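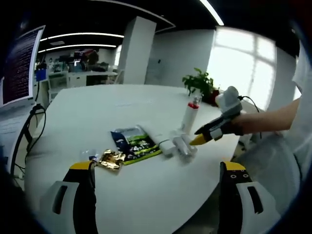 *Two of the yellow-tipped grippers at the table, with a snack bag, a gold wrapper and a red-capped bottle.*

**Skiketti hand-held grippers, set of 2 — 5 stars**

I put off this purchase for months and I wish I'd done it in January! We had 400 dollars left in the equipment line and I'd been eyeing a third monitor, but Babatunde Sani talked me into a pair of these, and they've had more use than anything else on the bench.

What I love is the fingers. They open nice and wide, and the yellow tips are narrow enough to go after small tubes in a pile. Snack bags are great fun too (crinkly stuff is my favorite test). My hand gets tired after a long afternoon, but much less than it did with the Florkasen pair we tried first, which felt nose-heavy to me.

If you're planning a budget, write these down as separate lines:

- spare fingertips: 50 for a pack of 8, and you'll want a pack
- longer cables — the ones in our box barely reached across the table
- a Sirnness case, if they're going to travel

Shipping took longer than promised, and the manual is thin on calibration. I emailed Odukoya, the shop I ordered from, on a Thursday and had a proper answer by lunch.

I'd buy the pair again, and I've already put a second set in next year's request. Get the spare tips in the same order so you only pay shipping once.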